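Open Day at Stundgate

Ans Van Leeuwen got to Boersma at four and signed the sheet.

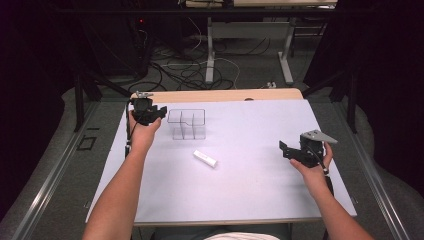 The Second Table

There were 220 names on the sheet already. A young man from Prorker walked her past the coffee and stopped at the second table, where someone was working with a black gripper in each hand.

"This is how the robot learns to tidy," he said. "A person does it first."

Ans looked at the clear organizer and the little white block lying near it. She had packed parts in Idton for most of her life, and she thought the block would fit in any of the compartments.

"Which one does it go in?" she asked.

"Depends on the run."

"We had it written on a card."

He said that was a good idea and did not write it down. Other visitors came up behind her, a couple with a boy who wanted to know if the robot was asleep. The young man turned to answer him.

Ans stayed where she was. She watched the grippers and felt her own fingers close inside her coat pockets, thumb against the first two, the way she used to hold the small pieces.

"Would you like to try?" the young man asked when he was free again.

"What does it pay?"

He laughed, then saw that she was waiting for an answer. He said he could find out. She took off her coat and asked him where she could hang it.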